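Workroom inspection checklist, Plalitz Building, ground floor
Reference 3496
Inspected by Khanyisile Baloyi, 14th September

Means of escape
1. Corridor clear to full width. Pass. Measured 830 mm at the narrowest point, by the radiator.
2. Final exit opens without a key. Pass. The push bar is stiff and needs oil.
3. Exit signs lit. Fail. The sign over the rear stair is out. Reported to the Dreltodbridge office.

Fire equipment
4. Extinguishers in place and in date. Pass. Next service due April.
5. Extinguisher brackets fixed to wall. Fail. The one outside the store has a missing lower screw.
6. Call point tested. Pass. Panel showed the correct zone.

Electrical
7. Portable items labelled. Partial. Kettle and desk fan have no label. Remove both from use until tested.
8. Extension leads not joined end to end. Pass.
9. Distribution board accessible. Fail. Boxes of Zundar paper stacked in front. Moved during the visit, but the same comment was made last time.

Walls, partitions and work surfaces
10. Panel joints closed and flush. Pass.
11. Tabletops level and free of sharp edges. Pass. Height 682 mm, lower than the other rooms. Leave as it is unless users complain.
12. Surfaces can be wiped clean. Pass.

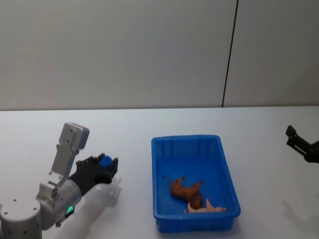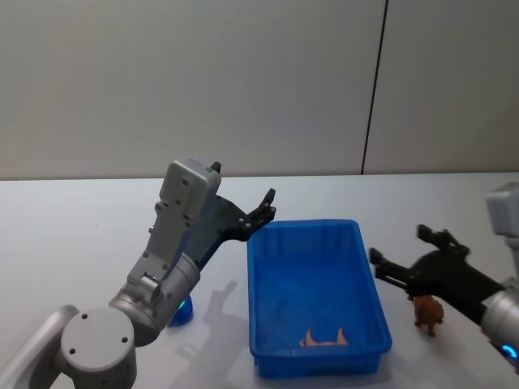
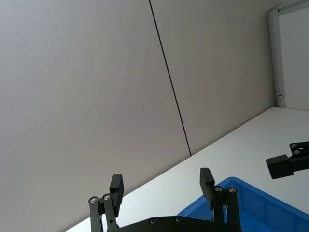

White tabletop in the first two views; wall panels and seam in the first and third.

Water and welfare
13. Hot tap temperature. Not tested, thermometer left at Dreltodbridge.
14. First aid box complete. Fail. No eye wash and only 4 plasters. Khumalo to restock.
15. Accident book present. Pass. Last entry signed but the time was left blank.

Items 3, 5 and 14 to be closed before the next visit. Item 7 stays open until the test sheets are received. Item 13 carried forward.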